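Relatório de progresso à Fundação Brumeren
Projeto Wato: apoio alimentar e literacia nutricional em freguesias rurais
Entidade executora: Associação Mostbridge
Data de entrega: 21 de abril de 2026

1. Enquadramento

O presente relatório cobre o período iniciado em dezembro, data em que foi recebida a segunda tranche do financiamento. O projeto mantém o objetivo aprovado em candidatura: distribuir refeições ligeiras a pessoas idosas que vivem sozinhas e realizar sessões sobre alimentação nas três freguesias abrangidas. Não houve alterações à equipa nem ao território.

2. Distribuição de refeições

Foram entregues 1003 refeições no período. A meta intermédia foi cumprida, embora com um ritmo desigual. As duas primeiras semanas ficaram abaixo do previsto por causa do estado da estrada municipal, que obrigou a um desvio e atrasou a segunda volta da carrinha. A situação ficou resolvida quando a câmara reabriu a via.

Estão inscritos 47 beneficiários. As novas inscrições chegaram sobretudo por encaminhamento do centro de saúde. Três pessoas deixaram o projeto por terem passado a receber apoio domiciliário completo, e as vagas foram preenchidas a partir da lista de espera.

A ementa foi revista com a nutricionista. Reduziu-se o sal nas sopas e passou a haver uma alternativa sem lactose. As sandes continuam a ser o artigo mais pedido para o lanche, em especial por quem tem dificuldade em aquecer comida em casa. A fruta cozida teve pouca aceitação e foi retirada.
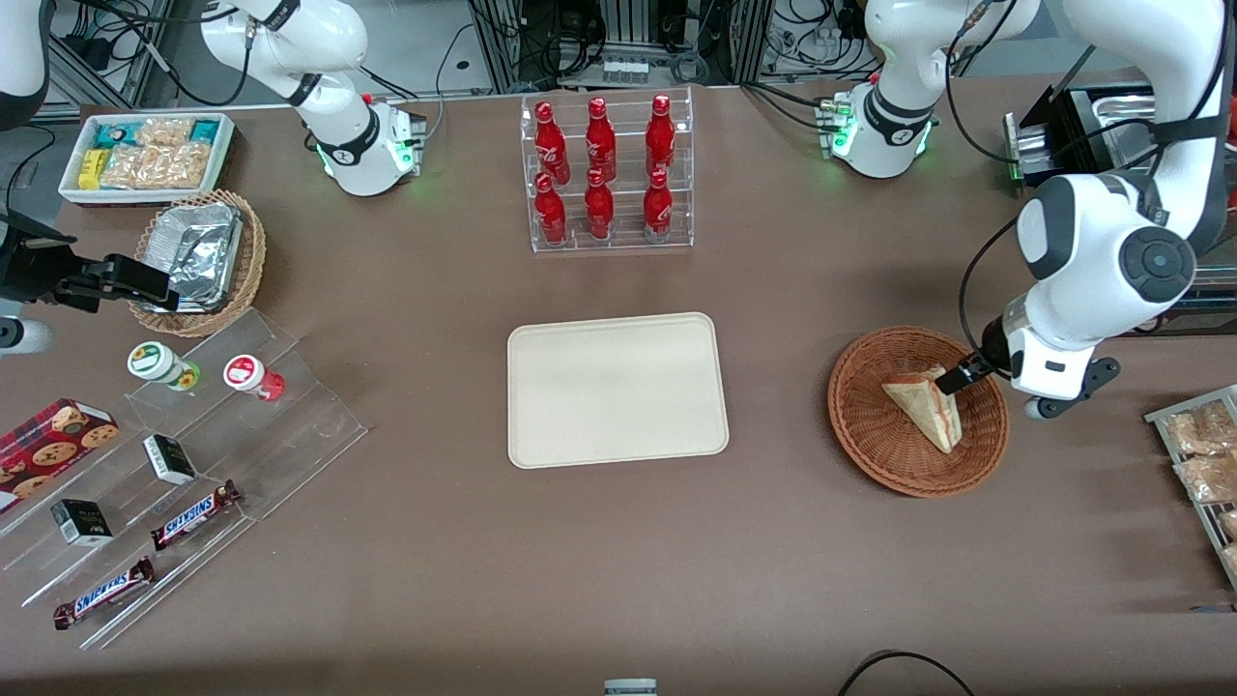

O fornecimento de pão e de produtos frescos está contratado à Chantharasri até ao final do ano. O preço unitário do pão subiu na renovação do contrato, e o acréscimo foi absorvido pela rubrica de consumíveis, onde havia saldo por se ter comprado menos material descartável. Não pedimos reforço de verba para este efeito.

3. Sessões de literacia nutricional

Realizaram-se sessões nas três freguesias. Os temas foram a leitura de rótulos, a hidratação no inverno e a conservação de alimentos em casa. A sessão sobre rótulos foi a mais participada. Vários participantes pediram que os materiais fossem impressos em letra maior, o que já foi feito na segunda edição do folheto.

A sessão prevista para o salão paroquial foi adiada uma vez, por indisponibilidade da sala, e decorreu depois na junta de freguesia.

4. Execução financeira

A despesa acompanha o cronograma, com dois desvios. O combustível ficou acima do orçamentado, em consequência do desvio rodoviário já referido. A formação ficou abaixo, dado que o curso de higiene e segurança alimentar passou para o próximo período. O mapa de despesas e as cópias das faturas seguem em anexo.

5. Dificuldades

A carrinha precisa de uma revisão ao sistema de frio. A temperatura tem sido registada à saída e à chegada e manteve-se dentro dos limites, mas a oficina recomenda a substituição do compressor antes do verão. Aguardamos um segundo orçamento.

O contacto telefónico com os beneficiários continua a ser moroso. Parte dos números fornecidos na inscrição está desatualizada e a correção está a ser feita porta a porta, durante as entregas.

6. Próximo período

Está prevista a realização do curso de higiene e segurança alimentar, a reparação da carrinha e a aplicação do questionário de satisfação. O questionário será preenchido presencialmente. Pedimos à Fundação a confirmação, por escrito, de que o saldo da rubrica de formação pode transitar.

Anexos: mapa de despesas, cópias das faturas, registo de temperaturas, folheto (segunda edição).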